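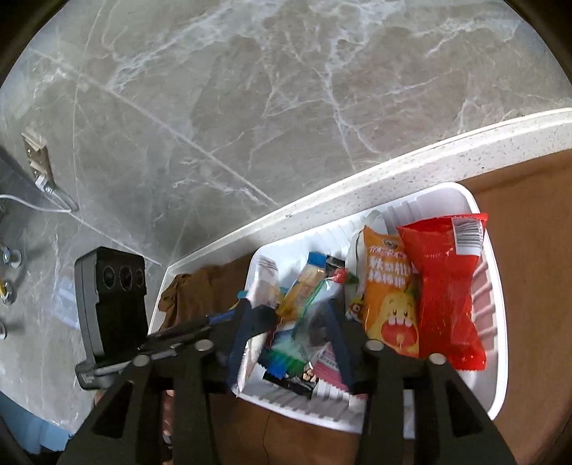 Handout 4: Looking after the hand-held grippers
Practical robotics, kitchen tasks block
Notes by Cremilda Rocha, updated June 7, 2026

Right, this is the session where we stop talking about policies and training runs and get our hands on the grippers themselves. I've taught this block a few times now and I can tell you that most of the bad recordings I throw away come down to a dirty pad or a pin that's started to creep out, so please read this before you turn up (yes, all of it!).

We work in pairs, one gripper in each hand or one each, whichever your task sheet says. The Tarnell units are the ones you'll be signing out. The older Cekness pair stays in the cupboard for spares.

Before you start

Open and close the fingers all the way, slowly, with nothing between them. Both sides should move together. If one lags, look at the linkage pins first. Push each one gently with your thumbnail, and if it moves, stop and put the gripper on the repair shelf. Don't try to knock it back in with the handle of a screwdriver. I've seen that done and the strut was bent for good.

Then the pads. Wipe them with a damp cloth, let them dry, and press along the edges to see whether the glue is lifting. Snack wrappers are slippery enough without crumbs and sugar on the rubber. New pads are in the drawer marked Dương, and you'll want to leave the glue 30 minutes before you squeeze anything with them.

Lenses last, with the lens cloth and nothing else. Not your sleeve!

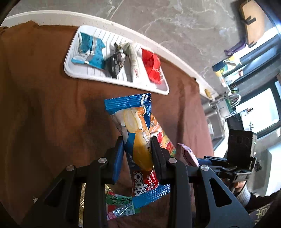

Grip checks come next, and I like to do them with packets because they show up a badly set finger straight away. Take a packet across its width and hold it upright while you count slowly to 20. If it turns in the fingers, one pad is probably sitting further forward than the other. Loosen the pad screw a touch, line the two up by eye, tighten, try again. A filled packet will puff up at the ends if you squeeze hard, and cakes suffer badly, so ease off once it stops sliding.

Do the same check with the other gripper before you swap hands. Vangelis Vlachopoulos, who ran this block before me, used to make people do it with their eyes shut. I won't, but you do start to feel a stiff joint well before you can see it.

Servicing

Every 600 grasps: pins out, wipe, one small drop of oil on each, pins back in. Keep the oil well away from the pads.

Every 1,000 grasps: new pads, both sides at once, even if one still looks fine.

Write the count in the Tekotance log when you hand the gripper back. A guess is no use to the next pair, so keep a tally as you go.

For next time: bring your log page and a short note on any joint that felt stiff, and say which side it was on.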